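Irngate Community Help > Home and Repairs > Walls and Floors

Hairline cracks in dark grey wall finish: fill or recoat?

Asked by qaisi_34, Fri 24 April

Ground floor room, solid wall, Wavus mineral finish in charcoal applied last July over sand and cement render. Fine cracks have developed since. Most are under 2 mm. Tapping gives a dull sound in one patch only. Does the finish have to come off, or can it be filled and recoated?

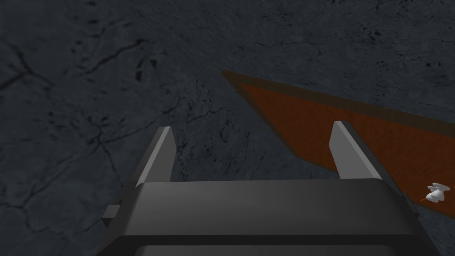
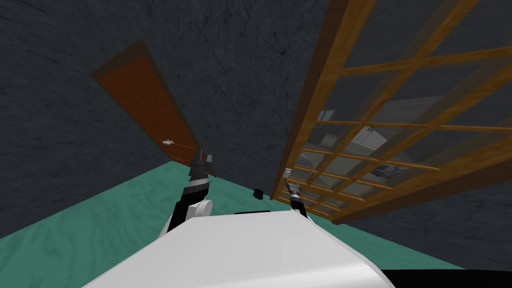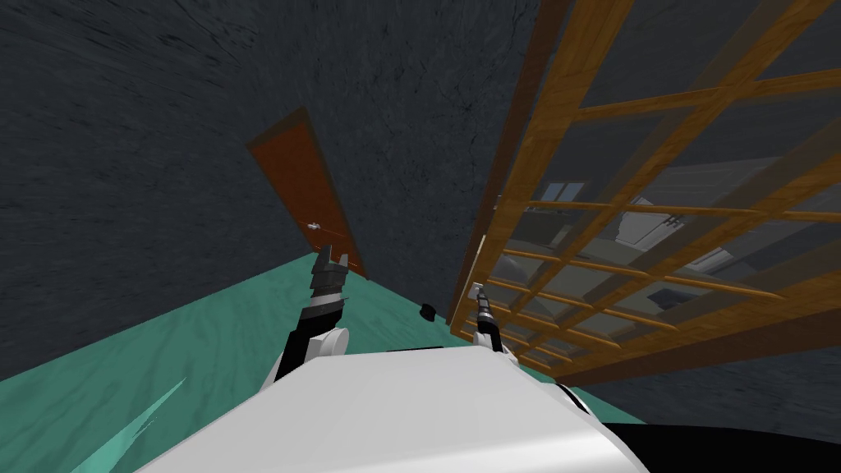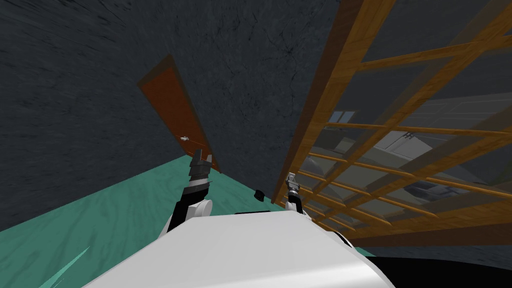 2 answers

Answer from Mimoza Bošković (accepted)

Establish first whether the cracks are moving. Pencil a line across the end of each, date it, and measure the width again after 11 weeks. If nothing has changed, it is probably shrinkage in the render.

For static cracks: rake out to a shallow V, brush clean, dampen, fill with a fine lime or mineral filler, leave for 7 days, then recoat the whole wall. Patches of a dark finish dry to a different shade and will show.

The dull patch is a separate matter. The render has lost its bond there. Cut it back to a sound edge and make good before filling anything else. Do not use acrylic caulk under a mineral finish.

Answer from iduvley

had the same, painted over it, came back in 2 winters. use a flexible filler

Comment from qaisi_34: Lines pencilled. Will the Wavus primer go over lime filler?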